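Site Visit Report: Trernitz Automation Center

September 17, 2026 | By Rocío Alvarado
Reading time: 3 min
Print this page | E-mail this page

The purchasing office visited the Trernitz center to review equipment for the desk-handling line included in next year's capital request. The visit covered the demonstration hall, the service department and one of the office workstations used for task trials.

Two systems were discussed. The Vivon arm is sold with its controller and a service contract of 3 years. The Fortin unit has a lower purchase price, but the controller is quoted separately and delivery takes 47 days from the signed order. Trernitz staff advised us to budget for floor anchoring in either case - an item missing from our March estimate.

Training was the second subject. The supplier recommends 43 hours for each operator before unsupervised use. Our current request provides for less than half of that, and the figure will be revised before submission.

The task trials are held at ordinary desks, with a laptop, a mouse with its cable, a small set of drawers and a cup left in place. Our hosts consider this a better basis for a purchase decision than a cleared bench, and we agree. We have asked that both systems be quoted against the same desk tasks, with spare grippers listed as a separate line.

Written quotations are expected under reference 871. Questions may be sent to the purchasing office. 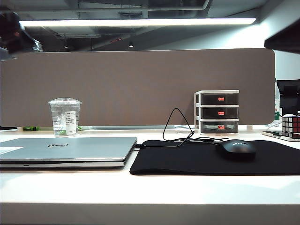
Alter wrote in response that the service contract should be priced for the full life of the arm, and asked whether the Fortin quotation would include software updates after the first year.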